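3.2 Containers and work surface

The choice of container received less attention in earlier studies of household sorting than the choice of objects. In the Flusthorpe survey, households were asked what they used to hold mixed items before putting them away, and most named whatever was nearest: a washing-up bowl, a drawer pulled from its runners, a cardboard box. These differ a good deal in depth, and depth affects how people search. In a shallow tray nearly everything can be seen at once. In a deep container the upper items hide the lower ones, and small things slide down along the walls and collect in the corners.

We therefore kept the container the same throughout and varied only what was put into it. A deep rectangular bin was used in all sessions. Grey was preferred to white, which gave strong reflections under the ceiling lights in our first trials, and to clear plastic, through which the contents could be seen from the side. The bin stood directly on the tabletop with no mat beneath it. Its position was marked with pencil at the corners so that it could be put back after emptying.

The item pool held 700 objects drawn from kitchens, desks and tool drawers. Each filling used 40 of them, chosen by a random list and tipped in from a second box of the same size. We did not arrange the items by hand afterwards, except where one had come to rest outside the bin, in which case it was dropped in again from the same height. Items longer than the bin were left out of the pool. Items with handles or hinged parts were kept, although they gave more trouble than any other group. Scissors, pliers and clamps tend to open as they fall and then catch on the rim or on each other, so that lifting one disturbs several more. Following the practice in the Laaksonen set, we recorded such items in the position in which they came to rest, whether open or closed.

Fillings were grouped into 6 blocks by the share of hand tools they contained. Between blocks the bin was wiped out and checked for small parts, mainly screws and caps, which would otherwise have been carried over into the next count. The first block was completed in August and repeated later with the revised pool, after the Urkska cutlery had been withdrawn for its bent tines. Only the repeated block is reported in Section 4.

Figure 3 gives a view of the work surface. The pale wooden table was left uncovered, and the floor behind it is dark, so the near and far edges of the bin can be told apart from their surroundings without added markers. An orange-handled hand tool lies at the upper left corner of the bin with its handles spread. We class this as a rim position, separate from items lying wholly inside or wholly outside.
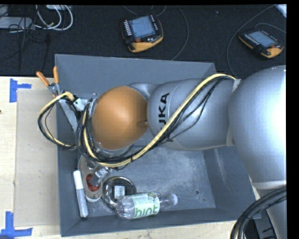
Figure 3. Deep grey bin on the wooden tabletop, with an orange-handled hand tool at the upper left corner.

Rim positions were scored by the rule given in the Zurkance protocol: an item counts as inside if more than half its length lies below the rim. For hinged tools the length was taken from the pivot to the end of the longer handle. Two raters applied the rule separately and differed on 3 items, all of them open pliers, which were settled by measuring with a steel rule.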